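Search this site Enter your keywords Go

Jerncombe Chinese Friendship Association
Minutes of the management meeting, 12/30/22

Present: Aiguo Jin (chair), Gwilym Gwynne (secretary), Hongjun Ding, Boyang Ren
Apologies: Aiguo Zheng

1. Minutes of the last meeting

The minutes of the September meeting were read and agreed. Gwilym had spelt the name of the hall wrongly in item 4 and has corrected it.

2. Matters arising

The insurance for the lion dance costumes has been renewed. Hongjun has still not had a reply from the Wan family about the loan of the big drum and will ring them this week. If the drum can't be had, the Rekwood school has offered its own, which is smaller but has a stand with wheels.

3. New Year show

The show will be at Jalberg Hall, as last year. The hall holds up to 200 seated. Boyang asked whether the side doors would be open this time as there was a long queue in the foyer last year. Aiguo Jin has spoken to the hall and they will be.

Running order as it stands: lion dance, welcome from the chair, children's choir, Boyang's erhu pupils, interval with tea, fan dance, the short play, raffle, closing song. Hongjun thought the play should go before the interval because the younger children in it get tired. Gwilym was against moving it, as the set has to be put up behind the curtain and the interval is the only time to do it. Left as it is.

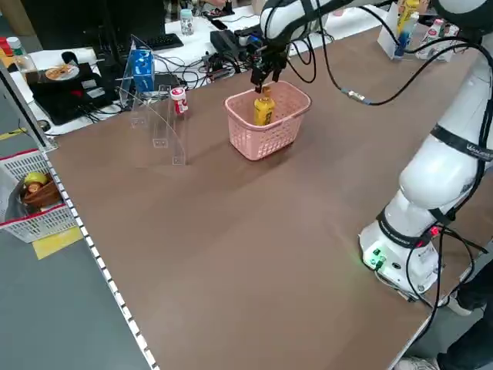
The choir will sing two songs in Mandarin and one in Welsh. Gwilym will print the words of the Welsh song with a guide to saying them. Rehearsals are at the Rekwood school and parents are asked to collect children from the front gate, not the car park.

The play needs one more adult for the part of the grandmother. Boyang will ask at the language class. If there is no taker, Aiguo Jin will read the part from a script.

4. Tickets

Adults £9, children £6, under-fives free. Members asked for a family ticket and this was set at £30 for two adults and any number of their own children. Hongjun will look after the door list. Tickets can be kept back for people coming by coach from outside Jerncombe, but must be paid for before the day.

Gwilym reported that the ticket page on the website still shows last year's prices. He will change it tonight.

5. Food

The tea and dumplings will be served from the hatch, with a second table near the stage for cold drinks. Aiguo Zheng sent a note asking that dishes be labelled properly this time, with nuts, egg and shellfish shown in both languages. Agreed. Boyang will write the Chinese labels and Gwilym the English.

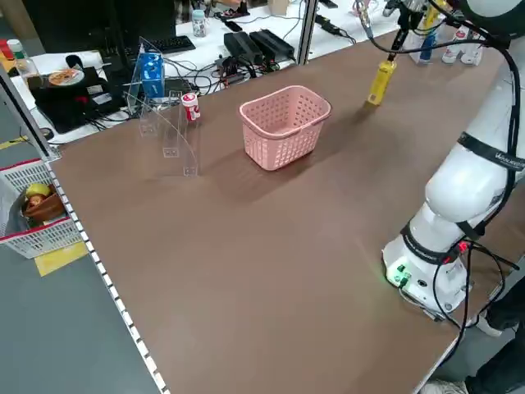

The hall kitchen must be left as found, and the urn has to be emptied before it is put back in the cupboard. Last year we were charged for cleaning. Aiguo Jin asked for two people to stay behind for this and put himself down as one.

6. Language classes

The beginners' class is full. The second-year class has places and can be joined in the new term without a test. Hongjun said the textbook is out of print and asked if the association would pay for copies of a different one. It was agreed to buy one set and keep it at the school, so that it can be used again the year after.

Boyang would like to start a calligraphy hour after the second-year class. No objection, provided the room can be had for the extra time. He is to find out the cost and bring it to the next meeting.

7. Website and newsletter

Gwilym asked for items for the newsletter. He has the chair's letter and a recipe for turnip cake from Aiguo Zheng, but nothing from the choir or the dance group. Anything for the next issue should reach him by email as plain text.

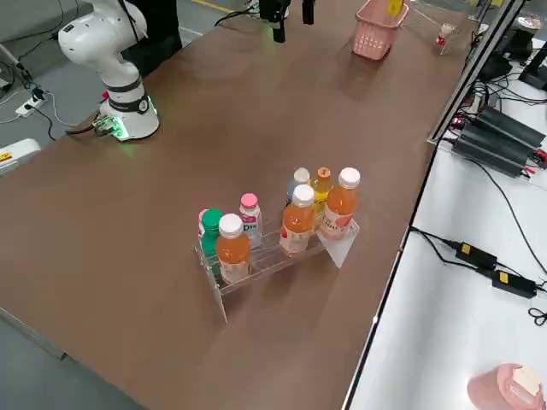

Clear stepped rack with eight plastic bottles, and the white arm to the left.

8. Any other business

Hongjun asked who has the key to the costume store. Aiguo Jin has one and Aiguo Zheng the other. A third is to be cut and given to Hongjun.

9. Next meeting

To be held at the Rekwood school after the show. Gwilym will send round the date once the room is booked.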